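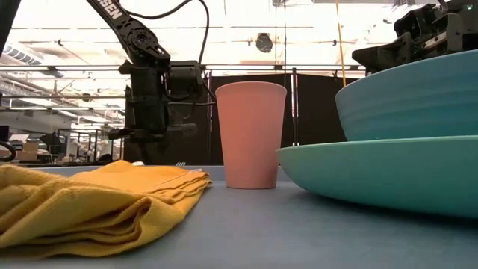 Shared kitchen: what changes this month

The shared kitchen at the Busville building has been open to all tenants since March, and the rules on the wall were written for a much smaller group. The new ones take effect on 2nd October. They apply to everyone with a door card, including people who only come in on weekends.

The main change is to dishes. Until now, anything left in the sink overnight went into a crate under the window, and people were supposed to check the crate for their own things. Few did. From now on, dishes left in the sink will be washed with the evening load and put on the open shelf, where anyone may use them. If you have a mug you care about, keep it at your desk.

We have also stopped buying mixed sets of china. The last order was for plastic plates, bowls and cups, which stack better in the narrow cabinet and hold up when they are dropped on the tile floor. Some of you have asked whether they can go in the microwave. Please don't put them in. Use the glass dishes on the bottom shelf for heating food, and move your lunch to a plate afterward if you want to.

The dishwasher is run twice a day, at 1:30 and again at 6. Scrape plates before you load them. The filter was taken out and cleaned in September, and it was full of rice and label paper. Labels from food jars come off in the hot water and end up in the drain, so peel them first or wash the jar by hand. Sharp knives and wooden spoons should be washed by hand too, and dried and put back in the drawer the same day.

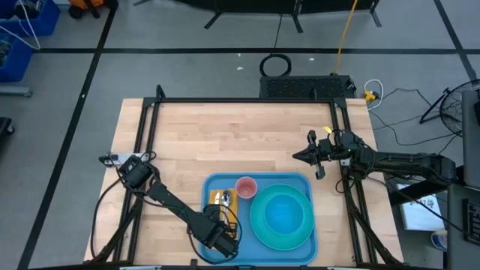 Sponges are replaced on Monday mornings. Yellow ones are for dishes and green ones are for counters and the stove. When a sponge smells bad before Monday, throw it out and take a new one from the box on top of the refrigerator. There is no need to ask. Dish towels go in the bag behind the door, and the bag goes out with the linen service.

The refrigerator has been a sore point. Food needs a name and a date on it. Tape and a marker are on a string next to the handle, and the marker works again. Anything without a name is thrown out on Friday at 4, container included. Condiments in the door are shared, and the same goes for the butter. Milk is bought from the kitchen fund, but oat milk is not, as the vote in the spring was against it. We can hold the vote again if enough people want to.

The kitchen fund stood at $523 at the end of last month. Out of that came $49 for the new plates, bowls and cups, and the coffee order is still to be paid. The fee stays at $30 per tenant per quarter. If your company pays by invoice, as Orex and Tritivia do, the next one will come to your usual billing address and you don't have to do anything.

The Norðdahl office on the second floor will use the kitchen for a staff lunch on the second Thursday of the month, from 11:30 to 1. You can still get to the coffee machine and the sink during that time, but the stove and both long counters will be taken. They have offered to leave what is left over for the rest of the building.

One repair is still open. The left tap drips unless it is turned hard to the right, and the washer for it is on order. Please check it when you leave.

The sign-up sheet for evening loads is on the side of the cabinet. Three slots in the second half of the month are empty.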